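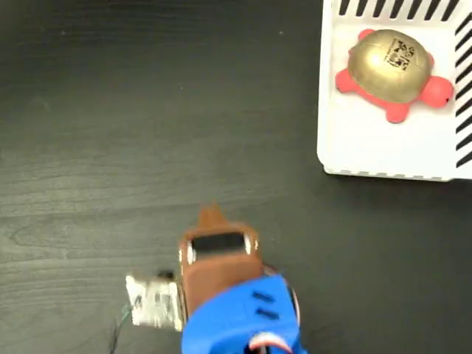

Plamel 상판 관리 문구 모음: 데이터 카드

개요

Plamel은 목재 상판용 오일, 왁스, 세정제에 딸려 오는 설명서에서 관리 요령에 해당하는 문장을 옮겨 적은 텍스트 자료다. 설명서 16종에서 뽑은 문장 174개가 들어 있다. 대상은 식탁과 작업대처럼 손이 자주 닿는 수평면으로 한정했고, 바닥재와 외장 목재는 뺐다.

이 자료로 어떤 제품이 좋은지는 알 수 없다. 알 수 있는 것은 제조사가 무엇을 좋다고 적었는지까지다. 둘을 같은 것으로 읽는 사람이 워낙 많아서 맨 앞에 적어 둔다.

만든 이유

어두운 색 상판을 관리하는 방법을 찾다 보면 비슷한 문장이 끝없이 나온다. "결 방향으로 닦으십시오." "원목 본연의 깊이를 살려 줍니다." 앞의 것은 지시이고 뒤의 것은 광고인데, 설명서에서는 한 문단에 섞여 있다. 블로그로 옮겨지면서 출처가 떨어져 나가고, 몇 해 지나면 상식 대접을 받는다. 원래 누가 어떤 조건을 달고 한 말인지 되짚어 볼 목록이 필요했다.

기대는 크게 하지 않았고, 모아 놓고 나서도 그 생각은 바뀌지 않았다.

구성

파일은 두 개다. statements.csv에는 문장이, sources.csv에는 설명서 정보가 들어 있다. 인코딩은 UTF-8이며 구분자는 쉼표다. 문장 안에 쉼표가 있으면 큰따옴표로 감쌌다.

statements.csv의 열
id: 문장 번호
source_id: 설명서 번호
text_ko: 한국어 문장
text_orig: 원문이 한국어가 아닐 때의 원문
label: 분류
condition: 문장에 딸린 조건. 없으면 빈칸
note: 입력자의 메모

분류 라벨은 4가지다.
지시: 사용자가 그대로 따라 할 수 있는 문장
금지: 하지 말라는 문장
효과: 결과를 약속하는 문장
분위기: 따라 할 것도 확인할 것도 없는 문장

마지막 라벨을 두고 너무 박하다는 의견이 있었다. "나무가 숨을 쉽니다"를 달리 어디에 넣어야 할지 알려 주면 고치겠다.

수집 방법

설명서는 Parkurbridge의 자재 상가에서 제품을 살 때 받은 종이와 제품 안에 접혀 있던 쪽지에서 구했다. 판매 페이지의 상세 설명은 쓰지 않았다. 예고 없이 바뀌는 글이라 나중에 대조할 수가 없다. 외국어 설명서는 직접 번역했고, 번역이 의심스러우면 text_orig를 믿는 편이 낫다.

한 문장에 지시와 효과가 같이 들어 있으면 둘로 나눴다. 예를 들어 Boström 오일 설명서의 "얇게 펴 바르면 얼룩 없이 마감됩니다"는 "얇게 펴 바른다"(지시)와 "얼룩 없이 마감된다"(효과)로 들어갔다. 얼마나 얇아야 얇은 것인지는 설명서 어디에도 없다. condition 칸이 빈 것은 입력 누락이 아니다.

검토하면서 걸린 점

효과 문장에는 조건이 거의 붙지 않는다. 어떤 수종인지, 이전 마감이 남아 있는지, 광택을 죽인 면인지에 따라 이야기가 달라질 텐데 대부분 "모든 목재에 사용 가능"으로 처리되어 있다. 그러면서 금지 문장 쪽에는 "눈에 띄지 않는 곳에 먼저 시험하십시오"가 들어 있다. 모든 목재에 쓸 수 있다면 왜 숨은 곳에 먼저 발라 보라는 것인지 모르겠다.

Plalosar 세정제 설명서는 더 곤란하다. 앞면은 매일 닦으라고 하고 뒷면은 지나친 세정을 피하라고 한다. 매일이 지나친지 아닌지는 읽는 사람 몫으로 남는다. 두 문장 모두 그대로 실었고 note에 서로의 번호를 적었다.

색이 어두운 상판에 관한 문장은 따로 볼 만하다. "먼지가 덜 보인다"와 "먼지가 더 잘 보인다"가 서로 다른 설명서에 나온다. 검은색에 가까운 무광 면을 써 본 사람이라면 어느 쪽에 손을 들지 짐작이 가지만, 짐작은 자료에 넣지 않았다.

나뭇결에 대해서도 마찬가지다. 결 방향으로 닦으라는 지시는 흔한데, 결이 휘거나 옹이를 돌아 나가는 부분에서 어떻게 하라는 말은 찾지 못했다. 결이 곧은 판만 염두에 두고 쓴 문장으로 보인다.
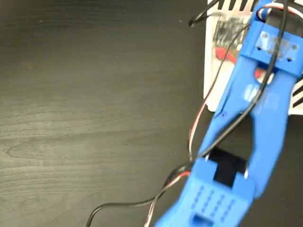
어두운 무광 상판. 왼쪽 아래로 갈수록 결이 휘어 있다.

라벨 신뢰도

문장 40개를 골라 시간을 두고 다시 라벨을 붙여 보았다. 지시와 금지는 처음 판단과 어긋나지 않았다. 효과와 분위기의 경계는 흔들렸다. "은은한 광택"은 효과인가? 광택계를 대면 확인할 수 있다고 보면 효과이고, "은은한"의 기준이 없다고 보면 분위기다. 결국 명사 쪽에 무게를 두어 효과로 통일했는데, 이 결정이 옳다고 주장할 생각은 없다. 다시 붙인 라벨도 처음과 같은 사람이 붙였으므로 일치했다는 사실에 큰 의미를 두지 말 것.

쓰지 말아야 할 곳

제품 비교나 구매 추천에 쓰지 않는다. 문장 수가 많은 설명서는 종이가 컸을 뿐이다.
관리 요령을 자동으로 답해 주는 서비스의 근거로 쓰지 않는다. 서로 어긋나는 지시가 한 파일 안에 나란히 있다.
안전 정보로 쓰지 않는다. 기름 먹은 천의 보관이나 환기에 관한 문장은 일부러 수집 범위에서 뺐으니 해당 제품의 표시 사항을 직접 읽어야 한다.

문구의 말투나 반복되는 표현을 살펴보는 용도라면 그럭저럭 쓸 수 있다. 번역문과 한국어 원문이 섞여 있으니 말투를 볼 때는 text_orig가 빈 행만 고르는 것이 좋다.

알려진 문제

설명서 두 종은 인쇄가 번져 일부 글자를 앞뒤 문맥으로 채웠다. note에 "추정"이라고 적힌 행이다.
같은 회사의 오일과 왁스 설명서가 문장을 통째로 나눠 쓰는 경우가 있다. 중복을 지우지 않았으므로 빈도를 셀 때는 source_id를 함께 보아야 한다.
제조사가 설명서를 고쳐도 이 자료에는 반영되지 않는다.

이용 조건

라벨과 메모는 출처를 밝히면 자유롭게 쓸 수 있다. 설명서 문장의 권리는 각 제조사에 있고, 여기서는 비평과 대조를 위해 짧게 인용했다.

변경 기록

Feb 14, 2024: 첫 공개.
3월 예정: condition 열의 표기를 통일하고 "충분히", "적당량", "필요 시"를 따로 표시한다. 이 말들을 조건으로 쳐 줄지는 아직 정하지 못했다.

오류 제보는 문장 번호와 설명서 사진을 함께 보내 주면 확인한다. "써 보니 정말 좋더라"는 제보는 반영할 칸이 없다.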